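Wednesday

Woke before six and couldn't get back off, so I made tea and decided to deal with the back room. It has been half done ever since I moved in at Skamdale, with the desk against one wall and everything else wherever it was put down. Rain all morning, so there was no excuse to be outside.

First job was the boxes. I had four left and thought they were all books, but one was full of curtain hooks, old plugs and the instructions for the Petia cooker, which I left behind in the last place. Threw out the instructions and kept the hooks. The books went on the low shelf in no order at all. I can sort them when the evenings get dark.

Then the clothes. Most of the winter things had been in a bag since spring and smelt of it. I put the jumpers through on the wool wash in two lots and hung them over the bath. The grey one has gone at the elbow again — third time, I think — and I can't decide whether to darn it or give up on it. The sleeves are still good. Put it on the mending pile, where it will probably stay until it gets cold.

Lunch was the rest of the soup and the end of the loaf. Grososar rang while I was eating to say the lamp is delayed and they will text me. They said that last week.

After lunch I hoovered. The carpet in there is the grey one with the fine streaks in it, and I used to think it dull, but it hides a lot and I have stopped minding it. I tried the cream chair in three places. By the window it was in the way of the radiator, and next to the desk I kept catching my foot on a leg. It went out into the open part of the floor in the end, and I left it there.
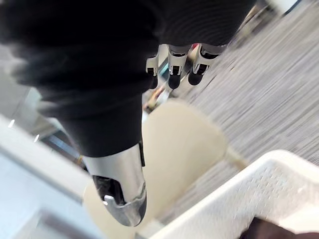 Evening

Sat in the room for an hour after tea to see how it felt. Better. The chair is comfortable if you don't stay too long, and the pale wood of the legs goes well enough with the shelf, though I never planned it. It wants a small table beside it for a cup. Santoro had one in the window for 125, and I am not paying that for something to stand a mug on. Will look in the charity shops first.

The heating came on by itself at some point, so the timer must still be set for the old hours. I read the booklet twice and got nowhere. Switched it off at the wall.

Jumpers still damp. Turned them over and opened the bathroom window a bit, then had to shut it again when the rain came in on the sill.

Tomorrow: ring Grososar about the lamp, buy darning wool and bin bags, take the flattened boxes down to the recycling before the van comes. Meter reading is 351, must send that in as well.

Bed at ten.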